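4 色彩词的标注与归并

4.1 语料范围

本节所用语料取自 Yorath 评论库中的风景画展评部分，共 1,348 篇，来源为《Skesden 美术通讯》与《Zollport 季刊》两种刊物。两刊的编辑惯例差别较大。前者多为短评，按展厅顺序逐幅写下，一幅画往往只占一两句；后者为长评，通常先交代画家履历和师承，再集中讨论少数作品。若以篇为单位统计色彩词频次，《Zollport 季刊》的权重会被明显抬高，因此下文一律以“作品提及”为单位，即评论中围绕同一幅画展开的连续文字。一篇评论可以含多个作品提及，同一作品在文中隔段再次出现时另计一个提及，但在归并阶段共用一个作品编号。

展讯、拍卖目录的转载、画家本人的书信摘录均不计入。有署名争议的评论保留，作者栏记为“待考”，不参与按评论人分组的比较。Illstead 画会的年展评论在两刊中都有刊载，部分文字几乎逐句相同，应为同一通稿经两家编辑删改所得。此类文本只取较长的一份，较短的一份存入附录，删改之处另行记录，第 6 节讨论编辑干预时会再次用到。

文本由扫描页识别得到。识别错误集中在两类位置：一是分栏处的断词，二是斜体的作品名。前者用词表回接，后者由人工核对。色彩词本身受识别错误影响较小，唯有连字符复合词（如“蓝—灰”一类写法）在换行时容易被拆成两个独立的词，需在标注前合并。旧式排版中逗号与连字符的墨迹有时难以分辨，凡是无法判定的，按两个独立词处理，并加存疑标记。

4.2 标注单位

色彩词的边界比预想的难定。评论中直接以颜色名出现的词，如“褐”“赭”“橄榄绿”，属于核心词，标注没有困难。困难主要出在修饰成分上。“一片暗沉的褐”里的“暗沉”说的是明度，应当与核心词合并为一个标注单位；“一片沉闷的褐”里的“沉闷”则可能在说明度，也可能在表达评论人的好恶。我们规定，修饰语只有在同一评论人的其他文字中至少有一次明确用于明度或饱和度时，才并入标注单位，否则单列为评价词。

以物代色的说法单独成类。“石板”“苔”“锈”“灰烬”等词在风景画评论中使用频繁，既可能指画中所绘之物，也可能指该处的颜色，有时两者兼有。标注时先判断画面是否确有此物：如果评论上下文或作品题名能够支持，记为实指；如果上下文排除了实指，记为借色；两者都不能确定的记为两可。两可类在统计时不并入任何一方。

还有一类词指的是色面的组织方式，例如“斑驳”“匀净”“平涂”“散点”。早期的标注方案把它们归入技法词，试标之后发现，评论人经常用这类词来限定颜色的范围，“匀净的褐”与“斑驳的褐”在同一篇评论中可以构成对照，离开修饰对象便失去意义。修订后的方案允许这类词同时带有技法标签和色彩修饰标签，二者在检索时可以分开调用。

透明度与光泽的处理较为简单。“亚光”“油亮”“薄透”一律标为表面属性，不进入色彩词的计数，但保留与核心词之间的依附关系。少数评论人习惯以光泽代明度，凡出现这种用法，在该评论人的档案中注明，不改动标签。

4.3 标注流程与分歧

标注由 Josefien De Smet 与 Montserrat Tejada 分别独立完成。两人先共同阅读 50 篇评论，就边界问题逐条讨论，形成标注手册初稿；手册于 3 月 22 日（星期日）定稿，此后只增补例句，不再更改规则。试标所用的篇目在正式标注中重新标过一遍，初标结果不采用。

正式标注结束后，两份结果之间需要裁定的分歧共 425 处。其中多数与以物代色有关，集中在天空、水面和远山三种题材上。评论人写远山时惯用矿物名，而矿物名在《Skesden 美术通讯》的早期文字里又常常兼指颜料，因此同一个词可能同时有三种读法。对于颜料读法，手册要求有明确的工艺语境，例如提及调色、罩染或画家自制颜料，否则不予采纳。

第二类分歧涉及并列色名的切分。“灰蓝与绿”可以读作“灰蓝”加“绿”，也可以把“灰”读作统摄后面两个色名的修饰语。De Smet 倾向于前一种读法，Tejada 在长评中较多采用后一种。裁定时参照该评论人在别处的用法，若别处没有同型结构，则取前一种读法。这条规则偏于保守，会使低饱和度复合色的数量略有低估，但能够避免把修饰范围无节制地扩大。

第三类分歧数量少，却最难处理，即评论人对同一幅画前后用色名不一致。《Zollport 季刊》有一篇关于秋季展的长评，写于十月，开头称前景坡地为“红褐”，结尾称之为“近黑的褐”，中间没有任何转折说明。两位标注者都把两处分别标出，分歧在于是否给第二处加“修正”标签。裁定结果是不加。“修正”标签只用于评论人明言改变看法的情形，其余前后不一致的情况由归并阶段处理。

裁定工作以书面方式进行，双方各自写明理由，不作口头协商。保留下来的理由文本本身也有用处，归并阶段遇到相近的词时，我们多次回查这些记录。

4.4 色族的划定

归并的目标是把形式各异的色彩词归入有限的色族，以便跨评论人比较。经过三轮调整，最终保留 14 个色族。色族的划定依据是语料内部的替换关系：若两个词在同一评论人笔下用于同一作品的同一部位，即视为存在一次替换；替换次数足够多、且在不同评论人之间重复出现的词对，归入同一色族。这种做法不依赖外部色卡，也不要求原作存世。

替换关系并不总是传递的。“赭”与“褐”可以替换，“褐”与“锈红”可以替换，但“赭”与“锈红”在语料中几乎不在同一部位出现。若严格按连通关系归并，暖色一侧会合成一个过大的色族，丧失分辨力。我们在暖色一侧引入明度条件，将深褐、红褐、近黑的褐归为一族，将赭、土黄、沙色归为另一族，锈红独立成族。冷色一侧的情况相反，替换关系稀疏，石板灰、蓝灰、铅灰之间的替换多集中在少数评论人的文字里，归并的依据较弱。最终将三者并为“灰蓝系”，并在检索界面保留原词。

紫色一侧的词量很小，但写法繁多，“藕荷”“灰粉”“暗玫瑰”等说法各自只出现几次，彼此之间没有可用的替换证据。此处只能参考评论人的比较句，即“比某色更暖”“较某色为淡”一类表述，据此排出大致的次序，再统一归入“灰紫系”。这一色族的内部一致性低于其他各族，第 5 节的比较中凡涉及灰紫系的结果，均只作描述，不作推断。

橄榄绿的归属有过反复。在植被题材中，它与黄绿替换；在水面和阴影题材中，它与褐色替换。首轮方案将其拆为两个标签，检索时造成不便，且拆分的界线常常落在一幅画的内部。终稿恢复为单一标签，归入绿色系，题材信息由作品提及的题材字段承担。

低饱和度的色族在整个语料中占据多数，这与两刊评论的对象有关。Illstead 画会的成员在题材上偏爱阴天与收割后的田野，评论人随之形成了一套以褐、灰、橄榄为主的用语。高饱和度的词多用于否定性的段落，尤其见于对外来展品的批评。色族与褒贬之间的关联不宜直接解释为色彩偏好，题材、展出季节和评论人的立场都会介入，第 5 节以作品提及为单位分别控制这些因素。

4.5 色面与边界的描述词

除色名之外，评论人对色面之间如何相接也有较稳定的说法。语料中与此有关的词可以按两个维度整理，一个是边界的清晰程度，从“融”“渗”“洇”到“切”“断”“硬边”；另一个是两侧色面的均匀程度，从“平”“净”到“碎”“点”“花”。两个维度在语法上往往分开表达，前者多为动词，后者多为形容词或名词，因此可以独立标注。

硬边与匀净色面同时出现时，评论人多用“板”字，褒贬不定。在谈近景岩壁时，“板”有肯定的意思，指形体坚实；在谈天空时，“板”几乎总是指责。硬边一侧匀净、一侧散点的情形另有说法，《Skesden 美术通讯》的评论人称之为“对缝”，借自木作用语，指两块质地不同的料子拼在一处。该词在《Zollport 季刊》中未见使用，长评作者遇到同类情形时改用整句描述，先写大色面，再写其旁的碎点，边界本身往往一笔带过。

标注这类词语时，需要记录评论人先提及哪一侧。先后次序在短评中比较稳定，多由大色面写到小色面，由暗写到亮；长评则受论述需要支配，次序不具规律。次序字段只在短评范围内用于比较。边界的方向，如“斜”“横”“直下”，另设字段，缺省时留空，不由标注者根据题名推测。

图 3 列出三幅计算机渲染画面。
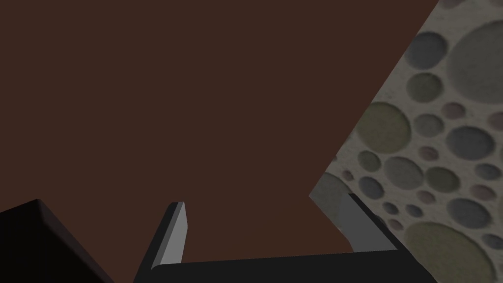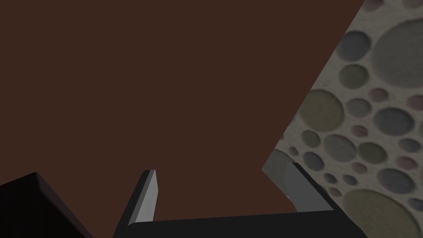
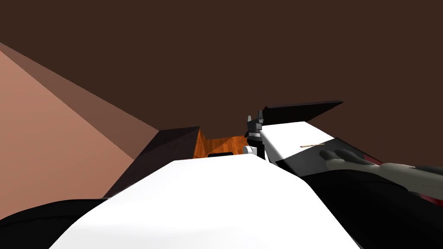 4.6 归并结果的检验

归并后的色族以留出法检验。具体做法是按评论人划分语料，每次留出一位评论人的全部作品提及，用其余文字重建替换关系，再观察被留出者的用词是否仍落入原来的色族。深褐族与绿色系在各次留出中保持稳定，灰蓝系在留出主要评论人后出现松动，铅灰一词脱离原族，转而与银灰相连。由于银灰在语料中也用于描写画框和展厅墙面，这一连接的可信度不高，终稿没有据此改动色族。

另一项检验针对编辑干预。两刊同源通稿的删改记录显示，编辑删去的多为修饰语，核心色名很少更动。删去修饰语后，部分标注单位由“暗褐”退为“褐”，在色族层面没有影响，在明度字段上则造成缺失。为此，明度字段的统计排除了所有通稿来源的作品提及，色族统计仍予保留。

尚未解决的问题有两项。其一，待考评论中可能有若干篇出自同一作者，若日后得到确认，替换次数需要重新计算，暖色一侧的划分或受影响。其二，颜料读法的门槛定得较高，被排除的矿物名都归入了两可类，使该类词的比例偏大。标注数据中保留了全部两可项的上下文，后续研究可以按较宽的标准重新判定，不必改动现有标签的结构。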